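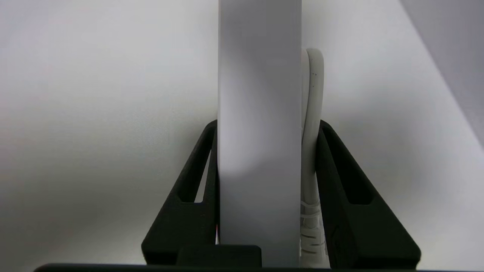
I've had Kadilness, the grasping method from Taltereo, on our bench arm since June, and I'm still a little giddy about it! You get a trained policy plus the recipe for tuning it on your own stuff (we gave it 29 household objects). Long, thin, slippery-sided things used to be our worst category by far. Out of 2,886 tries it made 2,071 clean picks, and that includes clutter and cords. 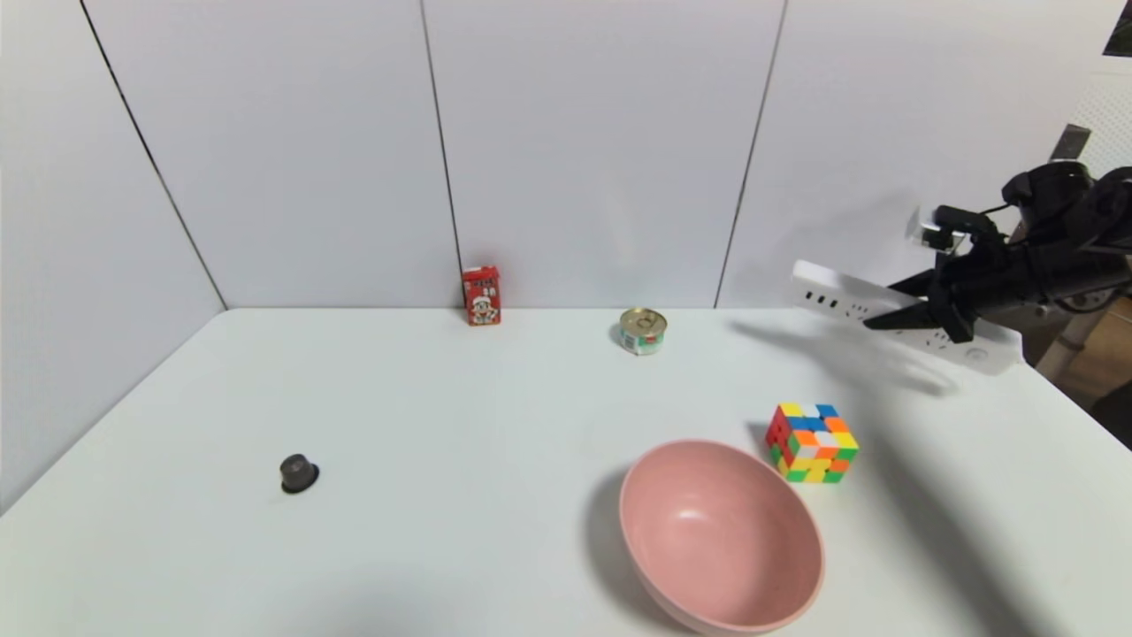 Rosalind Fitzsimmons: We run it too. Love the grasps, but placing is weaker, and it gets fussy if you move the head camera even a little.

Fair point, and I'd knock off half a star for that. Setup took me one long afternoon, most of it calibration. The wrist view matters a lot, so don't skimp on that step. 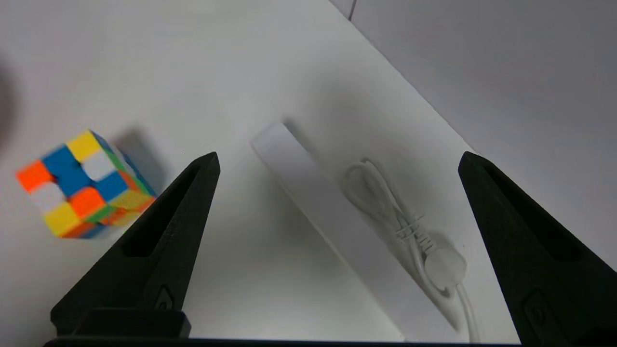 How many demos do you need to tune it? We used 1,000, and the gains had gotten pretty small well before the end.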